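Wir verwenden Cookies, um unsere Seite zu verbessern. Mit dem Weiterlesen stimmst du zu.

Kuscheltiere ausmisten, Runde zwei
von Boglárka Dobos, März

So, ihr Lieben, am Freitag war das Kinderzimmer dran, und ich hatte mir großzügige 20 Minuten dafür gegeben (haha). Nach 60 Minuten saß ich immer noch auf dem Teppich und habe mit meiner Tochter über jedes einzelne Tier verhandelt! Unsere Regel: fünf dürfen aufs Bett, der Rest kommt in die große blaue Kiste oder wird verschenkt.
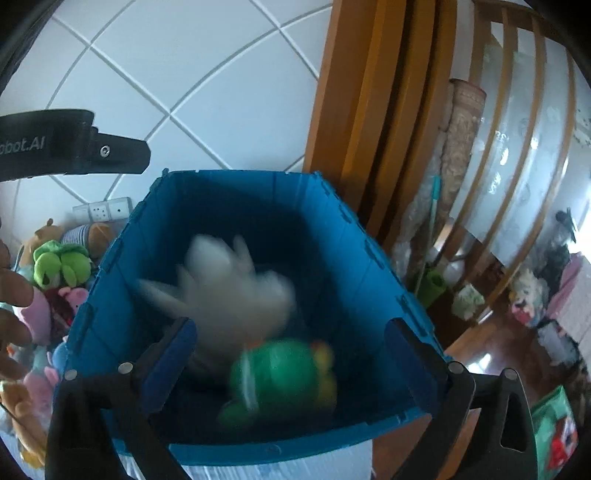

Vudurberg, im März. Der helle Plüschkerl und der grüne mit den gelben Teilen wohnen also jetzt in der Kiste, und ich finde, die zwei passen ganz gut zusammen. Tief genug ist sie jedenfalls, und ich mag ja dieses kräftige Blau. Eigentlich wollte ich Stoffkörbe, aber die fallen bei uns nach einer Woche in sich zusammen – Plastik kann man wenigstens auswischen!

Die Bücher mache ich nächste Woche, und für die Puzzles brauche ich noch Gummibänder. Wie macht ihr das mit den Plüschtieren, wascht ihr die vorher alle durch? Schreibt mir gern!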